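The Patchwork Bedspread in the Spare Room

24 comments · 223 shares

A record of how one bed is made and its cover maintained, entered in June by Raíssa Portela.
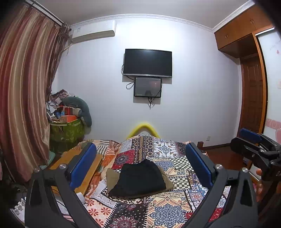 How often should a printed patchwork bedspread be washed?

Once every two months is sufficient for a bed in occasional use, provided that the sheets beneath it are changed after each guest. A bed in nightly use calls for a monthly wash.

The bedspread was selected for the spare room last year, after a plain gray cover from Hellström had been judged too severe against the white wall. The wall itself was to remain white. It was therefore decided that the bed should carry a good share of the room's pattern, and the present cover supplies a good deal of it: floral medallions, black-and-white checks, and one deep red patch that visitors tend to mention first. My own preference is for the large cream block with the dark blue flower.

The following procedure is observed when the bed is made. The bottom sheet is pulled tight and tucked on all four sides. The blanket is laid flat, with the upper edge folded back one hand's width. The bedspread is then placed last and straightened by the printed lines between the blocks, which serve as a convenient guide. I stand at the foot of the bed for this step — working from the side has always left me with a crooked result.

Washing is carried out in cold water on the gentle cycle, with no other items in the machine. The cover is dried over two parallel lines in the shade. A Prostico steamer was tried on the creases in the spring and has since been returned to the closet. A warm iron, applied to the reverse, is slower and gives a flatter finish.

Two matters remain open. The pillowcases ordered from Allero arrived in a green that does not agree with the reds, and an exchange has been requested. A wool blanket for the colder months is also under consideration, and recommendations from readers will be received with thanks in the comments.

Share this post · 27 likes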